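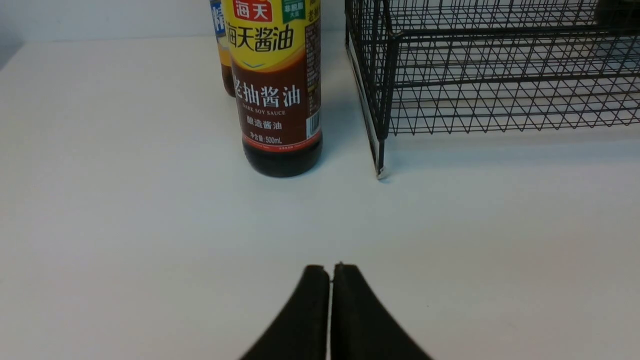 Soy sauce with a yellow-banded label.

Dalesness Council has adopted a revised standard for pantry storage in shared kitchens, effective November. The standard applies to 44 council-owned residences and community centres, including Claltness House.

Under the new provisions, each kitchen must provide open shelving for ambient-stable condiments, separate from cleaning products and at least 120 cm above floor level or on a fixed bench. Shelf loading is limited to 8 kg per tier.
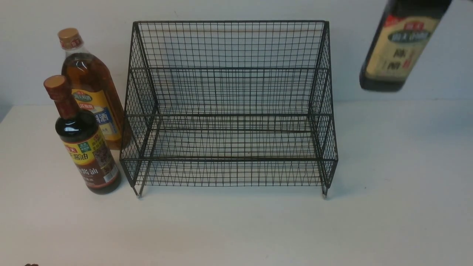
Existing cupboards may be retained where ventilation meets clause four. Solid timber shelves must be sealed on all faces, including cut edges. Residents are asked to label opened goods with a room number and the month of opening.

The text was drafted by the council's housing services unit after a trial at the Onyeka and Ison residences, where discarded duplicate condiments fell by around 40 per cent.

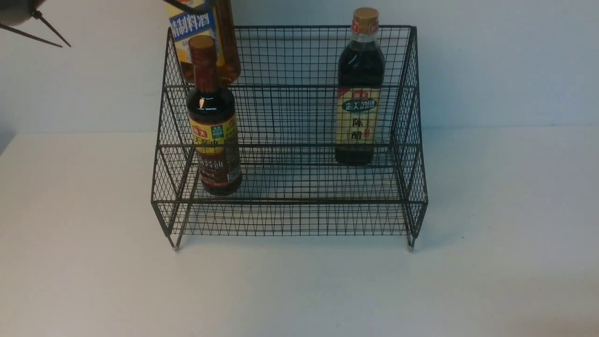 Soy sauce and aged vinegar on a wire rack.

“The earlier standard dealt with refrigerated goods in detail and left dry storage to each site,” said Ibrahim, housing services manager. “Inspectors had no common measure to apply. The revised clauses set one.”

Inspections will be carried out with the annual fire equipment check. Sites not meeting the standard will receive a written notice and a date for re-inspection.
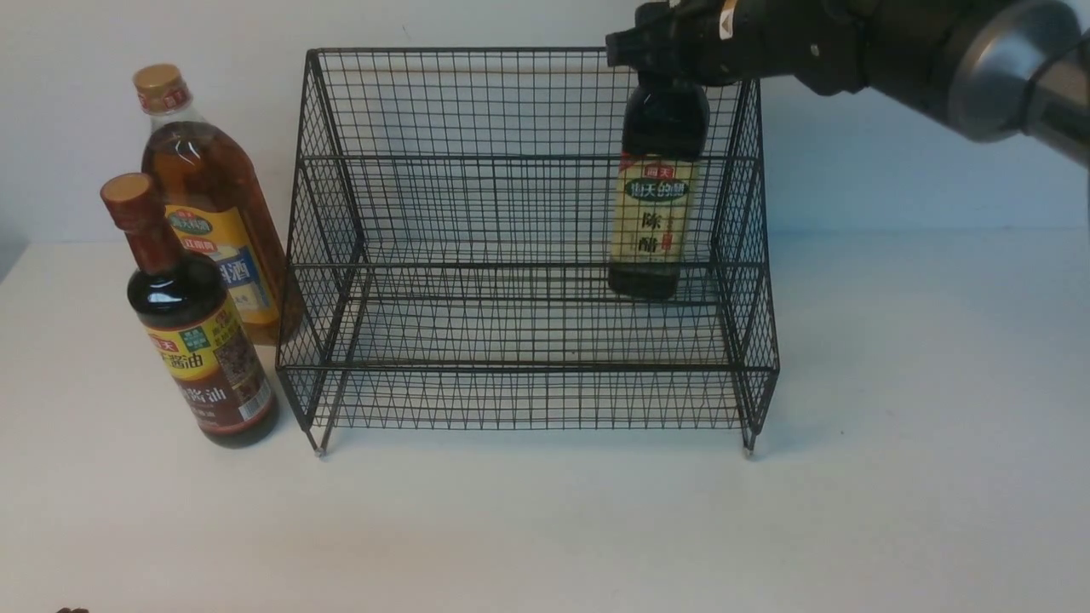
Aged vinegar and a black wire mesh rack.

Copies of the standard are available from the Dalesness Council service centre. Media enquiries: Housing Services, 9 am to 4 pm.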